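Home | Archive | Notes | Contact

Interior doors that drift open

The bedroom door in our place in Harthorpe has never stayed where I put it. Left half open, it swings to the wall in a few seconds. I ignored it for two years, then spent an evening in April with a level and found the hinge side leaning toward the hall.

The cause is simple geometry. A door stays put only if the hinge pins share one vertical line. If the top pin sits forward of the bottom one, the door falls toward the low point of its arc. Mine was out by 2 mm from top hinge to bottom hinge, which was enough to move it. 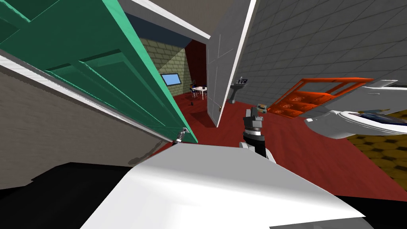 There are three usual fixes. The quick one is to bend a hinge pin slightly and tap it back in, so the extra friction holds the door. The second is a cardboard shim behind one hinge leaf. The third is to pull the casing and reset the jamb. I started with the pin. It held until the weather warmed up, then the drift came back.

Shimming worked better. I cut strips from a cereal box, loosened the bottom leaf, slid in one strip, and checked again. It took two strips. Check the latch afterward, as the gap on the strike side changes too. I had to file the strike plate a little.

Rommel Bautista wrote to say he uses plastic shims in his rentals, because cardboard compresses over time. He says his can last up to 69 months before the screws need another turn. I have no data of my own yet. The door has stayed half open since lunch.

Shares: 483 | Comments: 2

Recent posts
Repairing a stripped hinge screw hole
Quieting the Jerthorpe stairs
Paint that sticks to the stop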